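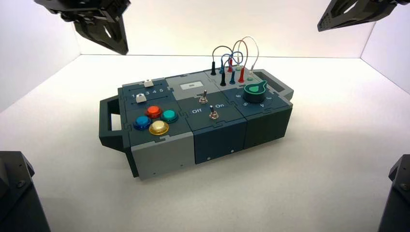

Print
E-mail

Unit 5: Crime Reports and How They Get Counted
Handout prepared by Divya Rajan, 29/10/2019

When a town paper tells us that thefts from parked cars have gone up, our first question should be a simple one – gone up in whose records? A police report is written by one person, on one night, about one event, and then it gets joined to hundreds of others to make a yearly total. I like to think of the total as a board made of panels with jigsaw seams, like the dark gray one on the white tabletop. From across the room it looks like one solid piece, and you have to come quite close before you notice where one panel stops and the next begins, and it's the seams I would like us to spend our time on this week.

Let's take the town of Humphreys, which we'll keep coming back to all term (so do hang on to your notes!). In its last full year the police desk logged 401 thefts from vehicles. The household survey, which asks people directly whether anything was taken from them, came out at 900. Both numbers are fair ones and both were gathered with care, but a good many people never call the police over a stolen phone charger or a bag of gym clothes, and so the desk never hears of them.

Now, there is a second wrinkle, and I'm fond of this one. Until March the Humphreys desk wrote up a break-in at a parking garage as a single incident, however many cars were hit. After March each car got its own line. Satish Suvarna will go over the Grundell Street garage case with you in section, and please read the two report forms beforehand, even if you only have time to skim them.

Words to know: incident, offense, victim count, clearance, unreported crime.

Reading: Prusus, chapter 5, and the short piece by Ravar on household surveys. Ravar is a bit dry in the opening pages – keep going, the tables are worth it.

For next time, write 500 words on a crime story from your own local paper. Tell me where the number came from, what period it covers, and who might be missing from it. Bring a paper copy to section, please.

Print
E-mail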